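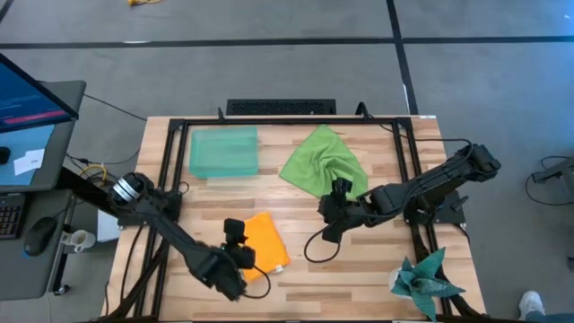

Nukia has opened the second period of example gathering for its cloth-handling study. The posts that follow set out how the work is organized. 1/8

The task is folding. Two arms work from opposite sides of one table, and each example covers one cloth from first contact to release. Cloths of different colors are used, among them green and orange. 2/8

The target for this period is 600 accepted examples. The first period closed with 500, out of 924 attempts. 3/8

Rejected attempts are kept. They are stored apart from the accepted set, and each carries a short written note from the operator. The learning team at Bestari has asked for access to 115 of them, and this has been granted. 4/8

Operators are asked to vary the starting position of the cloth between examples. A cloth may start flat, bunched or partly folded. Pressing it smooth by hand before an example begins is not permitted. 5/8

Household items may remain on the table during an example. A system trained only on bare surfaces has performed poorly in our earlier tests, and bins and plants are now part of the standard setup. 6/8

Review is carried out by two people who did not operate the arms for the example in question. Where they disagree, Valeriano Campos makes the final decision. 7/8

Partners who wish to propose other fabrics for the next period, which begins in January, should write to the study office by 9th December. Proposals should state the size and weight of the cloth. Towels have already been suggested by Trikitz and need not be submitted again. 8/8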